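Crackers, cakes and pastries go soft or stale if they are left open to the air. Most snacks you buy are wrapped for that reason. The wrapper has to do several jobs, and different foods need different kinds.

## Why crisp food goes soft

Air always has some water in it, even on a dry day. You can't see it because it is a gas called water vapour. A cracker is baked until there is hardly any water left inside. Leave it on a plate and it slowly takes water in from the air, until it bends before it breaks.

Cake does the opposite. It starts off moist and loses water to the air, so it gets hard.

A sealed wrapper keeps water out of the cracker and keeps it inside the cake.

## Clear or shiny?

Some snacks come in clear plastic, like a bag of round crackers. You can see what you are getting before you open it.

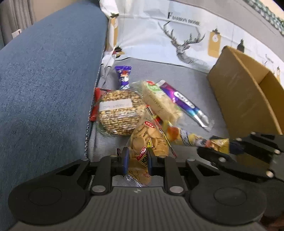
Light can be a problem, though. Foods with a lot of fat in them, such as nuts and crisps, can start to taste odd if light gets at them for a long time. The word for this is **rancid**. Many shiny wrappers have a layer of metal on the inside, much thinner than a hair. There are 1,000 micrometres in one millimetre, and the metal layer is far less than one micrometre thick. It stops light and also stops nearly all the air.

## How a wrapper is closed

Look at the end of a chocolate bar or a long cake wrapper. You will often find a flat strip with tiny ridges. This is called a **crimp**. A machine presses the two sides together with heat, the plastic melts a little, and the sides stick.

Other bags can be closed again after you open them. These are called resealable bags, and they are handy for food you don't finish in one go.
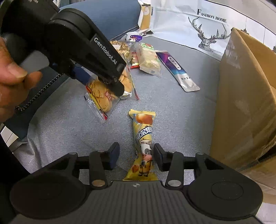 *A cream roll in a shiny yellow wrapper, with a flaky pastry in a clear resealable bag.*

## Into the box

Wrapped snacks are light and easy to squash, so they travel in cardboard boxes. Put the heavy packets at the bottom and the crumbly ones on top. Fill any gaps with paper.

## Try it at home

You need two plain crackers, a small resealable bag and a plate.

1. Put one cracker in the bag and close it.
2. Leave the other on the plate.
3. Start on Monday and snap a corner off each one every day at the same time.
4. Write down which one sounds louder.

Don't eat the one from the plate when you have finished.

*Words by Leena Manninen*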